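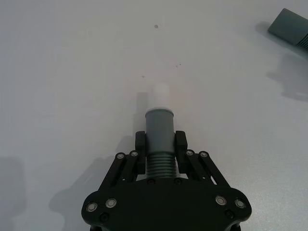

Re: [cell-practice] Grip zones and limits for the hose coupling task

Comments on section 4 of the Skurncombe draft, which covers where a gripper may hold a part during two-arm joining. The draft says "hold at the stiffest available feature" and leaves it there. That wording is too loose to audit. On the gray fitting we are using, a pad on the ribbed section leaves the smooth section and its rim clear for the mating part, and the pads stay out of the insertion path. A pad on the smooth section does neither. I propose the text name the grip zone by feature and require it on the setup sheet.

On 4.3, quoted from the earlier post:

> We run the Isis cell with a single force limit of 65 N for both
> arms, closing and pushing. It has been fine for 600 cycles. I
> do not see why the draft wants separate values. Also, is the
> label on the gripper body enough for traceability, or does
> Kaltthorpe want the serial number in the log as well?
>
> Second question: does the clause on hose sag apply when the
> part is open at one end?

Separate values are needed. Closing force is set by what the hose wall will take. Push force is set by the joint. If one number serves both, it can only be raised for a tight joint by also squeezing the hose harder. Keep 65 N for closing if your hose tolerates it, and record push force on its own line.

Traceability: the label is enough to identify the unit at the cell. The log should carry the label number and the serial number, entered at each gripper change. Kaltthorpe rejected 446 records last year where only the label was given and labels had been moved between units.

Sag: yes, it applies. The clause covers any flexible part held by one gripper, open or closed at the far end. Check it with both arms stopped in the joined position.
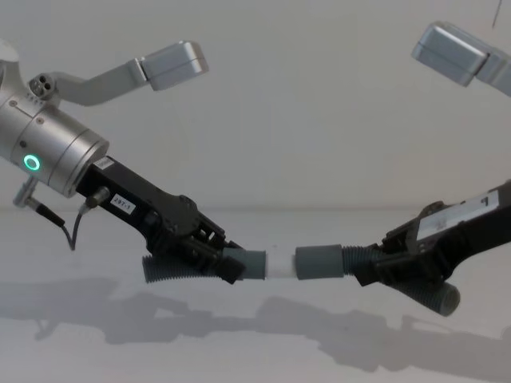 Joined position, both grippers on the hose, white pipe segment between the end caps.

Two edits I would make to 4.5:

4.5.1 Replace "arms shall be stationary" with "both arms shall be in monitored standstill before either gripper opens."

4.5.2 Add: "The inspection interval for finger pads shall not exceed 2,000 cycles, or the pad supplier's interval if shorter."

The Fitzgerald cell already works to 4.5.2 and reports no added downtime. Pad wear there is logged per finger, and I would keep that as a recommendation only.

Please send objections to the list before Saturday. Anything later goes into the December revision.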